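Jaretti parts holder, grey – 4 out of 5

Bought for PC rebuilds, had it since July. Holds a 3.5-inch hard drive upright, which is what I wanted. Card slot is good, memory groove at the front a bit shallow for my taste. Doesnt slide about on slotted ally benches. 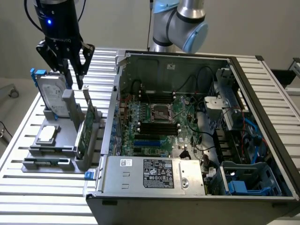
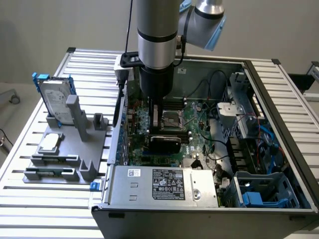 Grey holder on the left, open desktop case beside it.

Paid 20 quid, arrived in about 15 days – slow. No instructions but you wont need any. Would buy agian, just wish it came in black.

Fiona Lennox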